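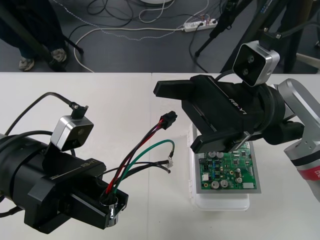
A green circuit board in its clear tray, with wires and connectors beside it.

Great news for anyone with a drawer full of dead gadgets – the Plirholm repair fair is back this August, and it's bigger than ever! Last year visitors brought in 100 broken radios, lamps and toasters, and 55 of them went home working.

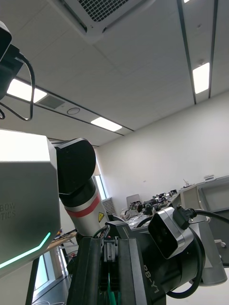
By Kutell Ding

Doors open at 3 on Tuesday in the old Ririk market hall. Entry is free, and so is the help (you only pay for parts). There's a new sewing corner too, plus a swap table for spare plugs and chargers. The town has put up $3000 for tools, so there should be plenty of soldering irons to share. Bring your own mug – the coffee is great!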